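Part-Time Mending and Alterations Person, Drollow Repair Counter

Posted 8/31/20 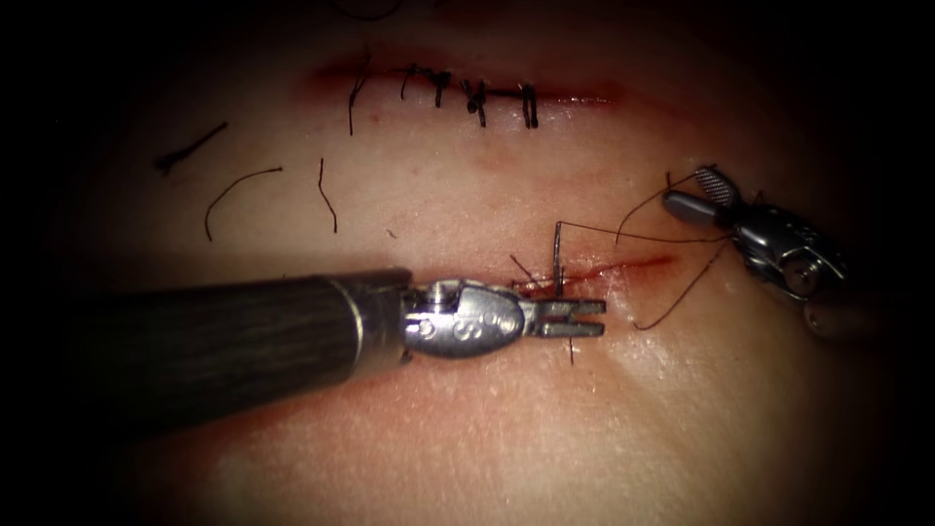
Drollow fixes clothes. People bring us coats with torn linings, jeans gone at the knee, and one particular kind of wool blanket that moths seem to discuss among themselves. We need a second pair of hands at the counter, starting in September, and those hands should already know how to sew. We don't mean fashion school sewing, though if you went we won't hold it against you. We mean that you can look at a row of separate knotted stitches along a closed cut, five of them, dark thread on a pale surface, and have an opinion about the one with the long tail. If you just scrolled back up to check, please keep reading.

The job is four days a week, mornings into early afternoon. You would share the workroom with the person writing this, who hums. There are two machines. The Stovico is old and heavy and will sew through a tent. The Skala is newer and sulks when it sees denim. A good half of the work is by hand in any case, at the long table by the window, where the light is excellent until the bus parks in front of it.

What you'd be doing:

Hems, zippers, linings, pockets, buttons. So many buttons.
Darning socks and sweaters, visibly or invisibly, as the customer prefers.
Writing tickets that another human being can read.
Telling people, kindly, that the thing they brought in is now a rag.
Closing up the counter on your own now and then.

What we'd like you to have:

At least 3 years of mending or alterations, paid or otherwise. Raising several hard-wearing children counts.
Your own thimble and strong feelings about it.
Patience with customers who say "it's only a tiny hole" while holding up something you could walk through.
Enough arithmetic to make change.

You don't need a car, a degree, or a passion for textiles. A steady liking will do.

Pay is hourly and we'll tell you the rate in the first email, before anybody has to iron a shirt. You get paid time off, a key, and free use of the machines after hours. Lunch is your own affair, but the Srisuk noodle place next door gives us a discount, on the understanding that we keep fixing their aprons.

To apply, send us a short letter and one thing you have mended. A sock is fine. Put your name on it -- we had a bad time last year with 7 unlabeled socks -- and we'll mail it back. Please don't fix it up specially for us. We would like to see how you sew when you plan to wear the thing yourself.

Finalists will come in for a paid trial morning. Bring the thimble.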